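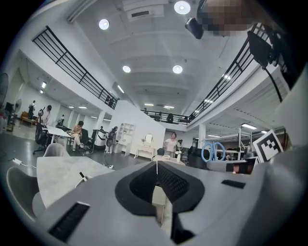 Ranger les médicaments à la maison : quelques conseils

Chez nous, les médicaments étaient pendant longtemps dans l'armoire de la salle de bains, comme chez beaucoup de familles. La pharmacienne de ma rue, Mme Heloísa Frota, m'a expliqué que la vapeur de la douche est mauvaise pour les comprimés. J'ai donc tout déplacé dans un placard du couloir, en hauteur, que les enfants ne peuvent pas ouvrir.

La température

Sur la plupart de mes boîtes il est écrit de ne pas dépasser 25 °C. En août, la cuisine est plus chaude que cela chez moi, surtout au-dessus du four. J'ai posé un petit thermomètre Clavitz sur l'étagère et je le regarde le matin.

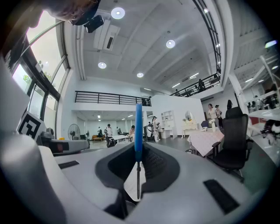

Pour les produits qui doivent rester au frais, je prends l'étage du milieu du réfrigérateur, jamais la porte. Je les mets dans une boîte fermée avec une étiquette — le nom de la personne et la date d'ouverture. Un collyre, par exemple, se garde souvent peu de temps après l'ouverture, il faut lire la notice.

Le tri

Je fais le tri tous les 12 mois. Je garde toujours la notice dans la boîte d'origine, pliée autour de la plaquette. Ce qui est périmé, je le rapporte à la pharmacie, sans le carton. Il ne faut pas verser les sirops dans l'évier, même s'il reste seulement le fond.

Pour les pommades, j'écris la date au feutre directement sur le tube. Mon voisin Cameron Te Moana utilise un élastique rouge pour les siens, cela marche aussi.

À lire également
Nettoyer un pilulier sans l'abîmer
La trousse de secours pour la voiture
Que faire d'un vieux thermomètre à mercure ?

© Pundosau, conseils pour la maison — Contact — Haut de page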